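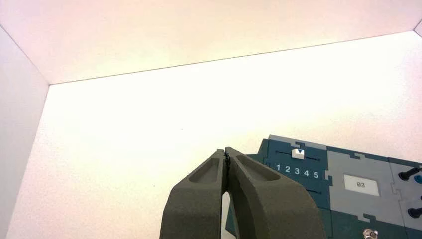

White box with the lights on, jigsaw panel in teal and gray on the right.

Monday, and I'm writing this at the kitchen table with my feet in a bowl of cold water because August is being August and the back room has no window that opens. I spent most of the day in there anyway. I can't leave that white box alone!

So, the light. I've been moaning about the light for ages in this diary and I'm going to moan a bit more. I wanted the whole inside to be one even white, ceiling and walls and everything, so the panel would sit there looking crisp with no shadows crawling over it. And it's bright, I'll give it that. The back wall glows. But the middle of it goes so bright it nearly washes out, and the left wall comes out grayer, like it belongs to a different box. And then the ceiling is pink. Faintly pink, but once I'd seen it I couldn't stop seeing it. I stood there for a good ten minutes tilting my head like a dog.

I called Irfan Rajput at lunch and he said it's the white. He says no two whites are the same white, that mine are probably a warm one and a cool one next to each other, and that people who buy a can in March and a can in June deserve what they get. (I bought a can in March and a can in June.) I said it could just as easily be the lamp. He said it could be both. He was eating something crunchy the whole time and I don't think I had his full attention.

After that I dug out the lamp paperwork, which was in the drawer with the takeout menus and the spare fuses. It's a Haberkorn, and the leaflet says 3000 for the color, which I gather is on the warm side, and there's a cooler one in the same fitting that I walked right past in the store. I don't know if swapping it would take the pink out of the ceiling or make the whole thing look like a dentist's office. Maybe I could live with dentist. I'd like to try a sheet of something thin over the lamp first, to calm down the bright patch, and only then start spending money.

The seams bother me less than they did last week. There's the thin dark line where the ceiling meets the back wall, and the other one down the left corner, and I had big plans to fill both of them so everything would melt together. I even bought the filler! But I kind of like the lines now. They tell your eye where the corners are. Without them I think I'd get that floaty feeling, like when you're in fog and can't work out how far off a thing is. So the filler is back on the shelf and I've saved myself an evening of sanding, hurray.

Now the panel, my favorite part, and I don't care how many people tell me it looks like a kid's play mat. It's meant to! I love the way the dark teal runs into the gray with those puzzle-piece notches all along the borders. Plain gray was the first plan, I have the sketch somewhere, and it looked like the lid of a filing cabinet. Then I was on the floor one night doing the lighthouse jigsaw with Mom (she does the edges, I do the sky, we argue) and I thought, well, why not that? Why can't a control panel have a bit of jigsaw in it? Vanstead did the cutting and they were very patient with me on the phone. I changed my mind about the teal twice. The first one was too green. The second one looked fine on the sample card and then turned up looking like a swimming pool. This one is darker and I'm happy with it, and I think against all that white it had to be dark or it would have just gone pale and sad.

I did try looking at it from all over today. Down low from the side is my favorite, with the surface sort of sliding away from you and the notches getting squished together. From straight above it's tidier but a bit flat, more like a floor plan. I want whoever comes in to see it from low down first, so maybe it should go on the tall bench and not the desk. Except the tall bench has the good vise on it. Except I haven't used the vise since Christmas. I'll think about it.

Oh, and I need to write down the paint thing before I forget again. The Kononel touch-up pot cost me 13 dollars and it is TINY. It's like a nail polish. I did one corner on the outside and used what looked like a third of it. If I go over the left wall to see whether it's the white or the lamp, I'll need another pot at least, and that's before I touch the ceiling. Breson do a bigger can but you have to order it, and the last time I ordered from them it went to number 1028 instead of my number and sat on a stranger's porch for days. Lovely lady, she'd put it in the shade and everything, and she's got those enormous hydrangeas. But still.

Cleaned up after supper, or half cleaned up. White is a terrible color to work around. Every bit of dust in the house knows about it. I wiped the inside with the soft cloth, then noticed the cloth had a bit of pencil on it, so then I had to wipe it again with a different one. I washed both cloths. I washed my hands so many times today they feel like paper. Then I swept, found the little screwdriver I'd accused my brother of taking (I'll have to say sorry, ugh), and moved the fan to the doorway so it at least pushes some hall air in there overnight.

I meant to stop at eight. It was past ten when I looked up. I'd gone back in just to turn the light off and ended up sitting on the stool looking at it with the rest of the house dark, all that cream white glowing away and the teal corner of the panel sticking into it. The pink hardly bothered me then. Maybe it's an afternoon problem and I should only show people in the evening, ha.

Things for tomorrow. Try the thin paper over the lamp. Measure the tall bench properly, with the tape measure and not with my arms. Ring Irfan back and ask if he still has the 2 sample cards from the first teal, I'd like to keep one for the scrapbook. Get milk. Call my brother. And if it's still this hot I'm going to do the measuring before breakfast and spend the afternoon in the library with the nice cold air, where I can't pick up a paintbrush.

Water in the bowl's gone warm. Bed.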